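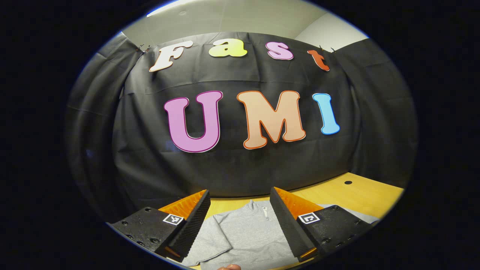 The new booth on the second floor at Skideck is up, it has a name on the back wall in big bubbly letters, and as of Wednesday lunchtime it has a table in it too. I know a few of you have been walking past the black curtains and wondering, so I'll fill you in.

If you've been away, this is the corner that used to hold the spare shelving and the folded chairs nobody liked. We started clearing it in September. The chairs went to the Nukell building across the lot, where I'm told they are popular (good for them!), and the shelving is now in the back hall with labels on it. What was left was a bare corner with pale walls, and bare pale walls are a pain if you want anything to stand out in front of them. Kane Sheehan said right from the start that it should be black, all of it, back and sides. I wanted a nice navy. I lost.

So black it is. There's one big cloth across the back and a separate curtain on each side, and standing at the table you get a real little den of a space, dark on three sides with the ordinary ceiling still showing over the top. We talked about a fabric roof as well and dropped the idea pretty fast. The ceiling is light gray and it bounces the room light down nicely, and I think everyone who spends an afternoon in there is going to be glad of it.

The cloth came from Plulico and the whole order, side curtains included, was $238 with delivery. We had budgeted more than that, so a bit went back in the pot. It arrived folded up tight in one parcel, and yes, the fold lines show. I've had three people stop me on the stairs about the creases already. We own a steamer. The steamer is at Longo with the exhibit people and comes back when they're done with it, and until then the creases are part of the look. I've gotten kind of fond of them.

Now the letters, which is the part I really wanted to write about. They say Fast on the top row and UMI underneath, with the bottom word a whole lot bigger. Every letter is its own color — a creamy F, a yellowy green a, a pink s, an orangey red t, then a purple U, a peach M and a sky blue I — and each one has a thin outline around it. Against the black they just pop. I walked in with my coffee the morning after they went up and said "oh!" out loud to an empty room.

They're rounded and soft and a little goofy, and none of the rest of our signs look anything like them. The front door sign is plain gray type and the room numbers are smaller than they should be (I've raised this). I like that one corner of the building looks like somebody had fun with it. Kane had sketched a version all in white, very sensible, and it sat on the notice board by the kitchen for a week next to the color one with a pencil on a string. We got 139 pencil marks, which is more than there are people in the building, so I'm guessing some of you voted on your way in and again on your way out. Color won by a mile.

Putting them up took longer than any of us expected. Cloth moves! You get the first letter where you want it, you step back, you come in to do the next one, and the whole thing has swayed a little. The small letters were the fiddly ones. We laid the set out on the floor first, took a good look, swapped the gaps around, and then started over on the cloth. The big letters went much quicker, and I'd happily do those again.

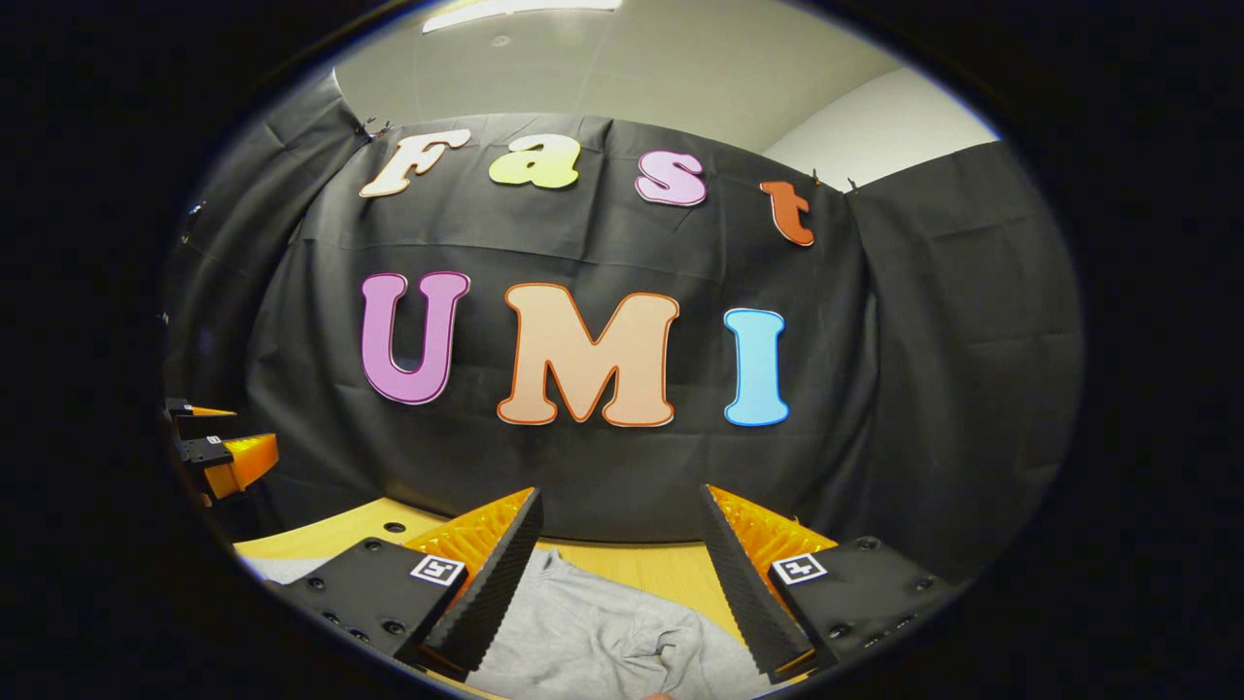
The Fast UMI backdrop in the new booth, with a side curtain to the left and right.

A couple of people asked how the cloth is held up. It's clips along the top edge, little ones, and they do more work than you'd think. Please don't lean on the backdrop or tug it straight. If it has slipped, come and find me or Kane and one of us will bring the step stool. Same goes for the letters. I can see they're tempting to pat, and I've patted them myself, but if we all do it they'll be on the floor by next month.

The table in front is light wood, a warm honey sort of color, and it looks great next to all that black. It does need looking after, though. Use a mat if you're cutting anything. Mugs go on the windowsill outside the booth. Tape is fine if it's the paper kind, and please peel it off when you leave. I spent a good part of an evening with a plastic scraper on the last table we had up there and I'd like to keep my evenings.

Booking is through the same sheet as the other corners, with the door code you already have. The booth is on the sheet as room 123, even though it isn't a room and there is no door. The sheet wouldn't take a name, only a number, and that one was free. Slots are two hours. If you want a whole day, write to me first and I'll see what I can move around — mornings are filling up already, and late afternoons are wide open so far.

Two things are still to come. One is a proper hook on the wall for bags and coats, so they quit ending up on the floor behind the curtain on the right where people trip on them. The other is a strip along the bottom of the side curtains to give them some weight. They hang well enough now, but they bulge out into the walkway a bit, and anyone coming by with a cart has to steer around. Kane has the material for it and says it's a one-evening job. I've heard Kane say that before, so I'm not putting a date on it.

Also, we have some black cloth left over, a decent piece, folded on the top shelf in the back hall. If you can use it for a table cover or a costume or whatever you've got going, take it and leave a note with your name so I can stop listing it. And the white version of the letter sketch is still on the notice board. If anybody wants it for their wall, it's yours, and otherwise it goes in the recycling with the rest of the paper.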